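Zweiarmige Roboterstation am Packtisch: unser Testbericht nach den ersten Monaten

Stand: 30. Januar 2026

Wir betreiben die Retourenannahme für einen Händler von Sportartikeln und Kleinwaren. Seit September steht bei uns eine zweiarmige Station von Bakmont, gesteuert über die Software Zurnel. Der Tisch dazu kam von Munro und war nicht im Paket enthalten. Bewertet wird hier das Ganze aus Sicht der Leute, die damit arbeiten.

Vorher saßen an dieser Stelle 2 Kolleginnen und haben Rückläufer ausgepackt, geprüft und wieder eingeräumt. Heute macht die Anlage einen Teil der Griffe, und eine Person steht dabei. Entlassen wurde niemand, die zweite Stelle ist in den Wareneingang gewandert. Das war mit dem Betriebsrat so vereinbart und wurde eingehalten. 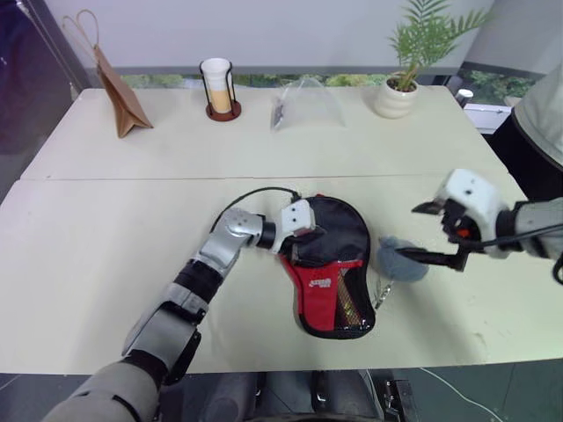

Starre Ware war von Anfang an kein großes Thema. Dosen, Becher und Kartons greift die Anlage zuverlässig, wenn sie frei liegen. Schwieriger sind weiche und flache Teile: Schlägerhüllen, kleine Beutel, alles mit Netzstoff oder Plüsch. In einer Testreihe mit 197 gemischten Artikeln mussten wir vor allem bei diesen Sachen nachhelfen. Durchsichtige Folie erkennt die Software nach wie vor schlecht. Wir sortieren sie inzwischen vorher aus, das kostet Zeit und steht so in keinem Angebot.

Die Einrichtung hat länger gedauert als angekündigt. Zugesagt war eine Woche, gebraucht haben wir knapp drei. Für jede neue Artikelgruppe muss jemand Griffe vormachen und die Ergebnisse durchsehen. Diese Arbeit erledigen bei uns die Leute vom Packtisch selbst - sie kennen die Ware und merken schnell, wenn ein Griff den Reißverschluss belastet oder ein Logo zerkratzt. Wer das macht, bekommt inzwischen eine Zulage. Die mussten wir allerdings erst durchsetzen.

Im Alltag hat sich die Belastung verschoben. Arme und Schultern werden geschont, das häufige Greifen über die Tischmitte fällt weg. Dafür steht man mehr und schaut zu. Mehrere Kollegen fanden das nach einigen Stunden anstrengender als das Packen. Wir wechseln deshalb jetzt alle zwei Stunden durch, seitdem sind die Beschwerden weniger geworden.

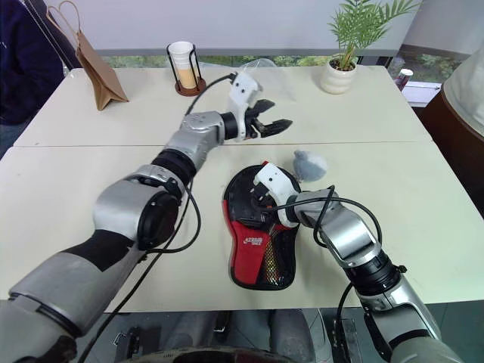
Zum Tisch: Die helle Platte ist eine gute Wahl, dunkle Ware hebt sich deutlich ab. Die Fuge quer über die Platte stört etwas, flache Teile bleiben beim Schieben gelegentlich daran hängen. Reinigen lässt sich die Fläche problemlos mit einem feuchten Tuch.

Der Wartungsvertrag läuft über Britora und kostet uns 3592 Euro im Jahr. Die Hotline ist werktags gut erreichbar, Ersatzfinger für die Greifer kamen einmal nach vier Tagen und einmal erst nach elf. Laut Protokoll lag die Verfügbarkeit zuletzt bei 97 Prozent. Nicht enthalten sind darin die kurzen Stopps, bei denen jemand ein Teil zurechtrückt und neu startet. Von denen gibt es in jeder Schicht einige.

Gut: ruhiger Lauf, verständliche Oberfläche, weniger Schulterbeschwerden im Team.
Weniger gut: lange Einrichtung, Schwächen bei Folie und weichen Teilen, Lieferzeiten für Ersatzteile.

Wer überwiegend gleiche, feste Artikel hat, kann die Station nehmen. Bei stark gemischter Ware sollte man vorher einen Probelauf mit den eigenen Rückläufern verlangen und das Personal vom Packtisch dazuholen. Von uns gibt es drei von fünf Punkten.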